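Household tips for organizers, Endside tenants' and workers' group, January 2020

Every movement newsletter has a tips page, and most of the tips are rubbish. I tried these at home before the Moris Street rally and I'm passing on what held up.

**Wheat paste.** Old hands swear by a secret recipe. I don't believe in secret recipes. One part flour, four parts water, stir over low heat until it thickens, let it cool. Sugar is supposed to make it stickier. I couldn't tell. 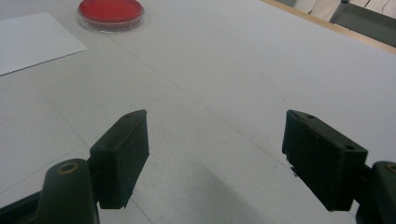 Paste keeps two days in the fridge, maybe three. The Moya leaflet claims two weeks with a spoonful of vinegar – I'd like to meet the person who opened that jar.

**Banners.** Bedsheets work. Wash them first, without softener, or the paint beads up. Leftover wall paint cracks when you fold it, so roll the banner around a broom handle. Cutting wind holes is on every list. Ours with holes flapped as badly as the ones without, and looked worse. 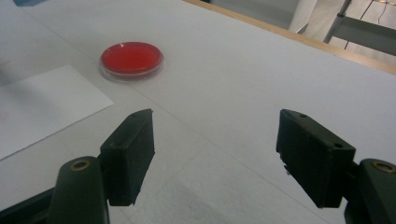 **Soup for a crowd.** I distrust any chart that says how much people eat. We planned for 65 bowls and served 55, and it was a cold night. Lentils, onions, carrots, salt at the end. Skip the "one potato soaks up the salt" trick. You get salty soup and a salty potato.

**Paint on your hands.** Cooking oil, then dish soap. The Wodier hand cleaner costs more and did the same job on mine.

**Folding leaflets.** We had 1437 to get through. Fold five at a time and press the crease with the back of a spoon. People say ten at a time is faster, but the inside sheets come out crooked and you fold them again.
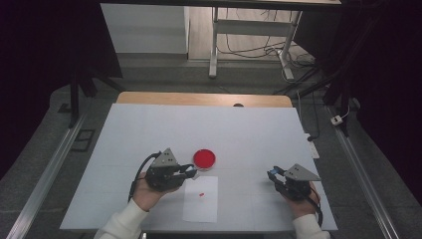 *Two hands at the work table.*

Send your own tips to the Endside box. Please try them first.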